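Section 4: Setting up your Lorkel home media server

Welcome to the fun part! By the end of this section you'll have your own music and movies playing in any room of the house, straight from a box that belongs to you. If you've already put the Lorkel installer on a USB stick (Section 3), you're ready to go.

Before you start

You'll need:

A computer to act as the server. An older desktop is great for this.
A wired network cable. Wi-Fi works, but the first library scan is so much nicer over a cable.
A keyboard and screen, just for the install. You can unplug both later.
Your Lorkel stick.

CAUTION: Installing Lorkel erases the drive you choose in step 4. Copy off anything you want to keep before you go any further. Yes, even the folder called "old stuff."

Installing

1. Plug the Lorkel stick into a USB port on the back of the computer. Front ports sometimes drop out during a long copy.

2. Turn the computer on and open the boot menu. On many desktops the key is F12, but check the first screen that comes up.

3. Pick the USB stick from the list. The blue Lorkel screen should appear within a minute. If you land back in your old system, restart and try the key again, tapping it from the moment the power light comes on.

4. Choose the drive for the system. Lorkel itself takes up 11 GB, so a small drive is fine here. Your media can live on a second, bigger one.

5. Type a name for the server. Keep it short, with no spaces. Ours is called "pantry" and it lives in one!

6. Set an admin password and write it down on the card inside the back cover of this guide.

7. Press Install, then go make some coffee. When you see "Ready to restart," take the stick out and press Enter.

NOTE: If the installer stops at "Looking for network," check both ends of the cable and press R to retry. You don't need to begin again.

Adding your music and movies

8. From any other computer in the house, open a browser and type the address shown on the server's screen. Log in with the name "admin" and the password from step 6.

9. Go to Library, then Add Folder. Make one folder for music and a separate one for movies. Mixing them confuses the cover finder, and you end up with some very strange posters.

10. Copy your files over and press Scan. Our test library of 1,534 songs took 19 minutes over a cable. You can start listening while it's still working, so go ahead and put a record on!

11. Open Players and switch on the rooms you want. Dollier speakers show up by themselves. For Rudent speakers, hold the pairing button until the light blinks, then press Find.

NOTE: Album art wrong or missing? Open the album, press Edit, and drop in any square picture. Scans of your own record sleeves look wonderful here.

Keeping it happy

Set the weekly update for a quiet time. Ours runs on Monday at 4 a.m. and we've never noticed it. Updates need a restart, so anything playing will stop for a moment.

Turn on Backup under Settings as well. It saves your playlists, ratings and room names to a USB stick. It does not save the music itself, so keep a second copy of that somewhere else.

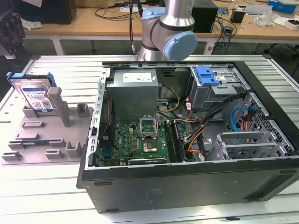 4.3 WORKING INSIDE THE CASE

Adding a second drive or more memory is a very satisfying way to spend an evening. Read the maker's instructions for your own computer first, as every case is a little different.

1. Shut the server down from Settings, then unplug the power cord and the network cable.

2. Lay the case on its side on a steady table with good light, and take off the side panel.

3. Touch bare metal on the case before you handle any parts, and again whenever you've walked away and come back.

4. For memory, open the clips on the slot, line up the notch and press evenly until the clips close. For a drive, slide it into the bay and connect its power and data cables.

5. Tuck stray cables clear of the fans, put the panel back on, and plug everything in.

CAUTION: Never open the power supply, even with the cord out. It can hold a charge.

CAUTION: Keep fingers and tools away from the contacts in a processor socket.

A new drive appears under Storage the next time you log in. Press Prepare (this erases it), give it a name, and add it to your library as in step 9. If it doesn't show up, shut down, unplug, and check both of its cables. For Esfahani drive docks, which connect from the outside, skip to Section 5.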